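Home | News | Around Town | Contact

Saturday, January 25, 2025
By the Navaratnam news desk

I stopped by the Peseck swap room this morning and, oh, the new sorting shelf is up! It's a long wooden plank on a black metal frame, and I'm already a fan. 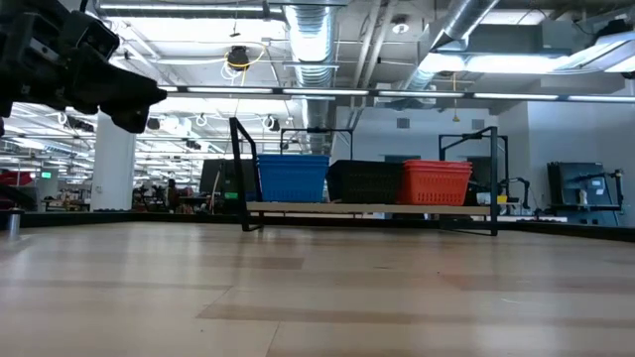 Blue, black and orange-red baskets on the shelf at Peseck.

Blue is for kids' clothes, black for towels, and the orange-red one takes odds and ends (I left 2 scarves). Drop-offs are open until 4 on Saturdays.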